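Stirstead Sloped Bin for Robot Picking, Gray 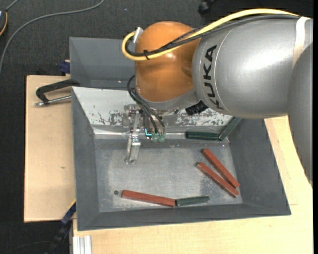
Sloped bin in use with a KUKA arm, loaded with red and green blocks.

The Stirstead is an open-top bin for people who are building a picking cell at home or in a shared workshop. It has four sloping inner walls and a flat floor. Parts that land on a wall tend to slide back toward the middle, where a gripper has a better chance of reaching them.

It was designed by Fatemeh Hosseinzadeh for the Julden workshop, where members wanted a bin they could clamp to a bench and take off again at the end of the evening. We now make it in small batches. The current batch was finished in March.

What you get

One bin, painted gray inside
A printed drawing of the inner faces, for setting up keep-out zones in your robot software
Two spare rubber feet

Blocks, clamps, tabletop, gripper and robot are not included.

Mounting

The bin sits on any flat top. For light work the rubber feet are enough. If your arm is going to push parts against the walls, clamp the bin down. Ordinary C-clamps from a hardware store work fine. Put a scrap of board under the jaw if you care about the finish.

If you want a second bin for sorted parts, place it behind or beside the first and leave room for the clamp handles. Run the arm slowly through its full path before you tighten everything. Check the cables and air hoses at the wrist as well as the gripper, especially with the wrist turned and the arm low over the bin.

Choosing a gripper

Narrow fingers do best. The corners are the hardest places to pick from, and a part can come to rest leaning up a wall with one end off the floor. A wide jaw will hit the wall before it gets to the part. Keep the finger tips a little above the floor on the first runs and lower them in small steps.

Two parts lying end to end or side by side are also common. Most users deal with this by nudging one of them with a closed finger and looking again.

Wear

The paint will mark. Expect scuffs on the floor and scraping low on the walls wherever the fingers touch. This does not affect how the bin works, but worn patches can confuse a camera that relies on color. Repaint with any matte spray and let it dry overnight. Do not use gloss paint, as it throws reflections.

Details

Inside depth: 17 cm
Largest recommended load: up to 10 kg
Finish: matte gray paint
Feet: rubber, removable

Notes from users

Golshifteh Kordestani ran 400 picks on the Shabalala bench with long blocks and sent us her settings. She starts each pick from straight above, closes at low force, and lifts clear of the rim before turning the wrist. Her settings sheet comes with the drawing.

Safety

A large arm can crush a hand against the bin wall. Stop the robot before you reach in to move or remove parts. In a shared space, mark the reach of the arm on the floor and keep the stop button where the person loading the bin can get to it.

Ordering

Sold singly or as a pair. Pairs ship in one box. For a different wall slope, write to the Stirstead bench at Julden with the length of your longest part and the width of your gripper.

Page updated 2020-03-14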